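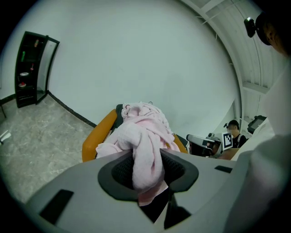
Visit to the Nasix demonstration site, Drurnenmont
Posted 22/06/2019

Representatives of the Zurnis purchasing group visited Nasix in Drurnenmont this week to review the Moffat hand-held gripper kit, which is offered to laboratories that record household tasks for robot training.

The kit is sold as a pair of grippers with a head-mounted camera, marker cards and a one-year service plan. Nasix also rents it by the month, with a minimum order of 68 operator hours. The company reported that its own staff had logged 1,086 recordings with the current model.

Our members were most interested in soft goods. Towels and other plush fabrics bunch up when gripped, and several member laboratories have had trouble with them on older equipment. Operators work standing, and the tasks are set up with ordinary furniture — chairs, shelves and a table — so that a client can repeat them at home with little expense.

Training takes two days and is included in the purchase price. Replacement parts ship from Drurnenmont, and orders of 200 marker cards or more carry no delivery charge. The service plan does not cover damage to the head camera, a point our members asked Nasix to reconsider.

Zurnis will request a written quotation for the purchase and rental options. Members wishing to join a trial order should contact the purchasing office before the end of June.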